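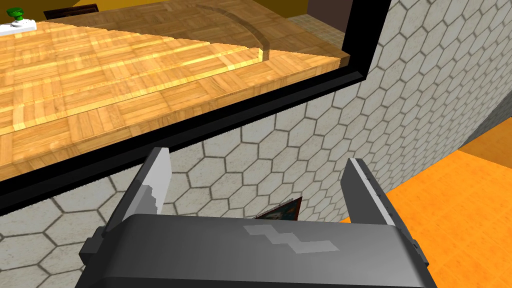
Notes for talk: What our simulation course learned in one term
Speaker copy, May 3, 2022

Slide 1. Opening

Say good afternoon and wait until the back rows are quiet.

I want to speak about Rarnier, the student project of our second-year course at Kerko. The task sounds small: a simulated robot must work inside a simulated apartment, with rooms that change their walls, floors and furniture from one run to the next. The students write the control program and the test plan. They do not draw the rooms.

Point to the gripper. From this view the palm hides most of the small flat object between the fingers. Only its upper corner is visible. Ask the audience: would you close the fingers now? Give them time to answer.

Then tell about team Akbulut. They trusted this one view during the whole of January, and their gripper closed too early again and again. After they added a second view, their program became slower but it made fewer mistakes. I gave them a good mark for the report, because they wrote openly about the bad weeks.

Slide 2. How the course is organized

We had 49 students, and they worked in teams. Each team received the same set of 105 room layouts. A run could take up to 113 seconds, and then the program was stopped.

Speak slowly in this part. Last time I hurried and people asked me to repeat the numbers.

Mention the software: we use Pevau, which runs on the lab computers and also on a normal laptop if the student is patient. Every failed run must be saved with a short note in the student's own words — "it did not work" is not accepted as a note.

Slide 3. Two arms and a double door

Many students planned for one arm only. In a room like the next one, with two wooden doors partly open and both arms reaching forward, they had to decide which arm does what. Some teams gave each arm its own door. Others kept one arm still, and I think this was the wiser choice for beginners.

The bright walls and the patterned tiles are also part of the exercise. A program that finds a door by its color will be in trouble when the color changes.

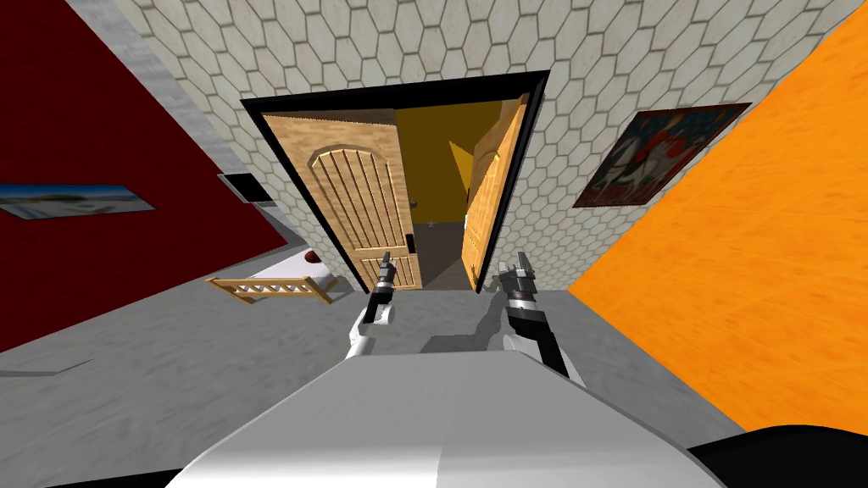 Slide 4. What we will change next year

Start the door task earlier in the term. Ask for the test plan before any code. Let teams exchange their failure notes, which the students themselves requested.

If there is time, show the grading sheet. If not, go directly to questions and leave the address of the course page on the screen.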